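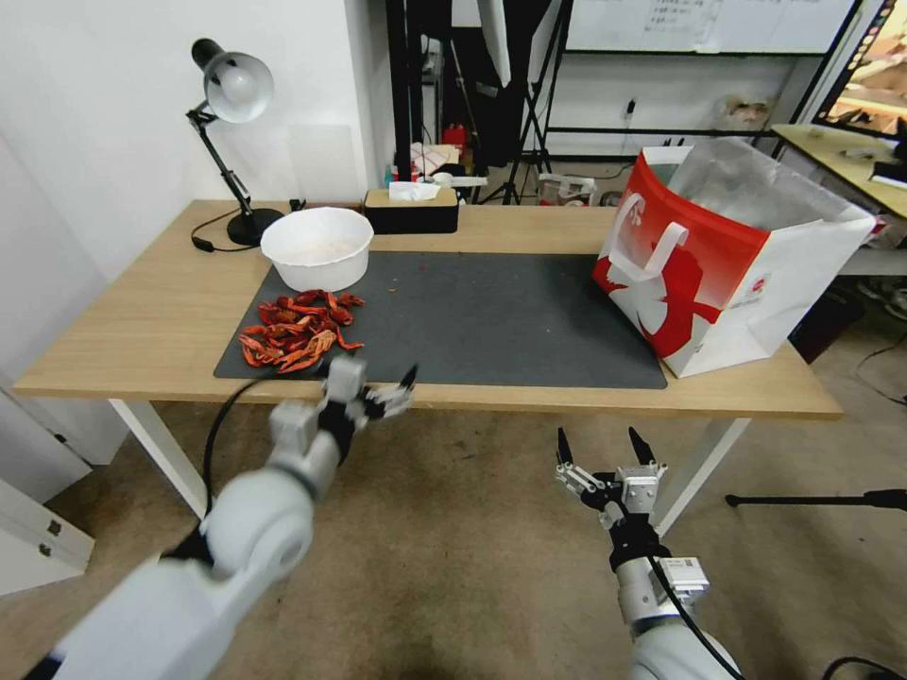
Crayfish shells on a dark grey desk mat, next to the lamp.

Retesgate
A slow game about a busy gate
For Windows and Mac. Download or boxed edition.
Developer: Baletti
Publisher: Flelano
Players: 1 to 2
Release: 16/10/2025

About the game

You have inherited a canal gate. Other games would have given you a sword by now, and a reason to be cross with somebody. Retesgate gives you a lever, a ledger and a queue of boats whose owners all believe they were there first.

Each morning you open the gate, let the water in, let the boats through and collect the toll. Each evening you find out which of those you did in the wrong order. Between times there is paperwork, some light bribery and a heron that stands on the lever when you need it most. We are often asked whether the heron can be removed. It can be moved along the bank with a bit of bread. It comes back.

The story runs across 47 working days, and every one of them can be finished in a lunch break if you don't stop to chat. You will stop to chat. Over 200 boat owners come up and down the canal, and most have something to say about the previous gatekeeper, little of it flattering and some of it about you by day nine.

How it plays

Click the lever to raise the gate. Click it again to lower it. That is the whole of the action, and players who were promised a combat system by a cousin should speak to the cousin.

The thinking is in the queue. A coal barge needs deep water and pays well. A wedding party needs no depth whatsoever and pays in cake, but will remember being kept waiting until the end of the game. Fish goes off. Letters go out of date. The mayor's boat is always empty and must always go first, unless you've reached the part where it mustn't.

You can play with a keyboard, a mouse or a controller. With the controller the lever rumbles a little when the water pressure is high, a feature that took most of June and that our testers described as "fine".

Two-player mode

A second player can join on the same screen and run the gate at the other end of the lock. In theory you are colleagues. There is a bell for signalling and it has one note, so agree beforehand what it means. Saved games from two-player mode can't be carried over to single player, even when one of you has stormed off.

The town of Liao

When the gate is shut you can walk into Liao, which has a bakery, a pub, a chandler and a library that opens on a timetable we have tried to keep consistent. Buying things is optional. Rope is worth having. The second-hand oilskin is a waste of money, and the chandler will tell you as much while wrapping it.

Everything in town was drawn by Maëlle Desjardins, who also wrote the pub menu and would like it known that the menu changes daily. Please order the soup at least once.

Difficulty

Gentle: boat owners wait politely. Tolls are forgiving. The heron keeps its distance.
Usual: the game as we meant it.
Damp: it rains a great deal, the lever sticks, and two of the owners are lying about their cargo.

You can change the setting at any time from the ledger. There are no prizes for Damp, though a man in the pub will nod at you.

What comes in the boxed edition

The game on a USB stick
A code for the download version, for the many people with nowhere to put a USB stick
Fold-out map of the canal, including the stretch we cut
Retesgate: The Keeper's Ledger, 168 pages, mostly ruled
One cloth heron badge

The ledger is a proper notebook and you can write in it. The first few pages carry entries by the previous gatekeeper, and they do help with day twelve.

What you'll need

Any computer bought in the past few years should cope. Allow two gigabytes of disk space. You'll need the internet to download the game and then not again, unless you want the updates, which so far have mainly concerned the heron.

Accessibility

Text can be made larger in three steps. All sounds have captions, including the bell. Colours on the cargo flags can be swapped for patterns. The lever can be set to a single press with no holding down, and the evening clock can be switched off.

Languages

English, French, Italian and Dutch. The jokes in the Dutch version are reportedly better.

Returns

Downloads can be refunded within 14 days. Boxed copies should come back with the map folded as you found it, or as near as anyone has managed.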